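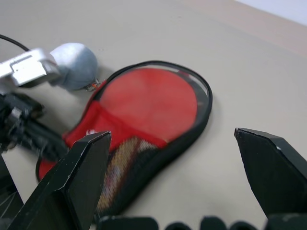 Storing table tennis rackets: covers, rubber aging and cleaning
Speaker notes, equipment session for club coaches
2024-06-11
Speaker: Edem Antwi

Slide 1. Scope

Start on time. The room is needed for the umpires' session afterward.

This talk covers the period when the racket is not being used. For most club players that is more than ninety percent of the week. Coaches get plenty of questions about which rubber to buy and almost none about how to keep it. The second subject has more effect on what a player has in hand by February.

I will deal with inverted rubbers on wooden blades. Long pimples and hard bats are at the end if there is time. Glue is outside the scope except where it fails in storage.

Terms for today: "racket" is the assembled item, "blade" is the wood, "rubber" is the sheet and sponge together, "topsheet" is the outer surface. "Case" is anything that closes around the racket. "Film" is the plastic sheet laid directly on the topsheet.

Slide 2. What goes wrong in storage

Four mechanisms. Keep them separate, as the remedies differ.

Surface oxidation. The topsheet loses grip and takes on a dull or glassy look. Driven by light, air and heat. Cannot be reversed. Cleaning restores a dirty surface, and an oxidized one stays as it is. Players confuse the two constantly.

Contamination. Dust, skin oil, sweat, floor dirt carried by the ball. Reversible if dealt with the same evening. Less so after several weeks.

Mechanical damage. Edge chips, dents in the sponge, torn topsheet at the rim. Usually caused by the contents of the bag: keys, a water bottle, the metal pull on another zipper.

Moisture and bond failure. Rubber lifting near the handle, swelling in the outer plies, a loose handle scale. Caused by closing up a damp racket, or by leaving it in a car.

Pause here. Ask how many in the room store a racket in a car. Do not comment on the answer.

Slide 3. Case types

Full-shape case. Follows the outline of the racket, head and handle. Holds one racket, two if it is deep enough. The racket does not move around in it. Good edge protection if the rim is stiff or padded. Takes little room in a bag.

Head cover. Covers the head only and leaves the handle out. Cheap and light. The handle stays ventilated, which is a real advantage for players with wet hands. Protection at the neck is poor.

Rectangular case. Usually holds two rackets and a few balls. Best protection of the four. Check for an internal divider. Two rackets face to face without one will stick together, and the weaker topsheet tears when they are pulled apart.

Hard shell. Good against crushing. Can trap heat and moisture if sealed.

Cases with a see-through front need a separate note. Clear plastic lets light in. If the racket sits on a shelf by a window, the side facing out ages faster than the side facing the back panel. We have seen this on juniors' rackets where the red side always went in facing forward. The player then reports that the forehand rubber is "a bad batch." Turn the case face down, or keep it in a drawer. An open mesh front has the same problem and also lets dust through, although it dries the racket faster. In either case, use film.

Soft items around the neck or handle, such as a wristband or a grip sock, are fine if dry. If damp they hold moisture against the bottom edge of the rubber, exactly where lifting begins.

Slide 4. Film

Film does more than the case does. If a player will do only one thing, it should be this.

Adhesive film has a light tack on one side. It seals well and pulls dust off the surface when lifted. Use on grippy, non-tacky topsheets. Replace when it no longer lies flat.

Non-adhesive film is for tacky topsheets. The topsheet supplies the hold.

Application: lay down one edge, roll toward the other side with a finger or a ball, push the air out. Large bubbles defeat the purpose. Small ones do not matter.

Never apply film to a wet surface. Water is held in place overnight and leaves marks.

The backing sheet that comes with a new rubber works as film for a month or two. Tell juniors to keep it.

Slide 5. The Magalhães club log

Janaína Andrade kept this log at Magalhães for one season. It is a club record with no controls and I present it as such. It covers 8 rackets, all with the same model of rubber, all used in the same training group. Four were stored with film in a closed case. Four were stored in the same type of case without film.

Hours were logged on a paper sheet by the door. Total across all rackets was 1628 hours. The sheet was missed on some evenings, so the true figure is higher.

The test was a simple one: a clean ball rolled down an incline onto the topsheet, with the rebound angle marked on card. Each surface was cleaned and left to dry first.

The filmed group held its starting angle longer. The unfilmed group dropped early and then leveled off. One filmed racket behaved like the unfilmed ones. Its owner later admitted that the film had been lost in the second week.

Do not overstate this. The sample is small and the players hit differently. It agrees with what most coaches report, and that is all I claim for it.

Slide 6. Cleaning sequence

Demonstrate with the Vokton racket. Have the sponge damp before the session begins.

Step 1. Blow or brush off loose dust. Wiping first grinds it in.
Step 2. Dampen the sponge. It should not drip when squeezed lightly. Plain water is enough for most evenings.
Step 3. Wipe from the handle side toward the tip, in one direction. Water pushed toward the handle collects at the bottom edge of the rubber.
Step 4. Wipe the edge tape.
Step 5. Let it air dry with the racket standing on its edge. Five to ten minutes in a normal hall.
Step 6. Apply film. Close the case.

If cleaner is used, spray the sponge and keep the bottle away from the racket. Overspray gets into the exposed wood at the neck. No household cleaners, no alcohol, no dish soap.

Tacky rubbers: water only, and less of it.

Expected question: "Can I use my hand?" Breath and palm are common during a match. They leave skin oil. Acceptable between points, a poor substitute for cleaning afterward.

Slide 7. The case itself

The case gets cleaned far less often than the racket. Grit gathers in the bottom curve and along the seam, and the rim of the racket rests directly on it.

Empty it and shake it out. Use a vacuum with a narrow nozzle along the seam. Wipe the lining with a damp cloth and leave the case open overnight. Once a month is enough for a player who trains twice a week.

Check the zipper for bare metal facing inward. If the pull can reach the topsheet with the case closed, cover it with tape.

Textile trim and knitted panels hold sweat smell. Hand wash in cool water if the case allows it, and dry fully, out of the sun. Machine washing deforms the stiffener and the case never closes properly again. King-fai Chang lost two cases this way and has let me show one. Pass it around now.

Slide 8. Temperature and location

Room temperature, dark, dry. A drawer or closet shelf is good. A hall locker is acceptable if it does not share a wall with the showers.

Car: no. Summer heat softens the adhesive and speeds up aging. Winter cold stiffens the sponge, and condensation forms when the racket comes into a warm hall. A cold racket should stay in its closed case for twenty minutes before play, so that the moisture condenses on the case.

Lay the case flat or stand it on the head end. Put nothing on top of it. A lasting dent in the sponge needs very little weight if it is there for a week.

Slide 9. Club rackets

Loan rackets are a separate problem. They are used by many hands and put away by whoever is last.

The Drusent club stores its loan rackets in numbered slots, one case per slot, film inside each case. Cauã Bezerra set up the slots from 440 mm shelf boards, cut down from old barrier stands. Drawings are in the handout. Before that the rackets were stacked in a plastic bin. Annual rubber replacement has gone down since, though the club also changed suppliers in that period, so I would not assign the saving to storage alone.

A roll of film sufficient for 300 sheets lasts a club of that size more than one season. Cut the sheets in advance and keep them in an envelope beside the slots. If players have to cut their own, they skip it.

Slide 10. When to stop

No storage method keeps a rubber alive indefinitely. Replace when any of these applies:

The topsheet is clean and dry, and a ball slides on it under light pressure.
The contact area is visibly lighter or shinier than the rim.
The topsheet has a tear that reaches the sponge.
The rubber has shrunk back from the blade edge far enough to expose wood at the tip.

For match play, check the regulations on edge damage and surface uniformity. Veronica Stanciu is taking the umpires' session and will answer on this. Refer all legality questions to her.

Backup slide A. Pimples and hard bats

Long pimples: dry soft toothbrush between the pips, no film needed, closed case. Inspect for broken pips at the base.
Short pimples: same brush, slightly damp.
Hard bat: brush, dry cloth. Case mainly for the edges.

Backup slide B. Long breaks

For a break of two months or more: clean, dry, film on both sides, case, drawer. Leave the rubber on the blade. Removing and regluing it does more harm than the wait. The Plaltano group stores over summer this way and checks the film once at the midpoint.

Handouts are on the table by the door. Collect the Vokton racket and the washed case before leaving.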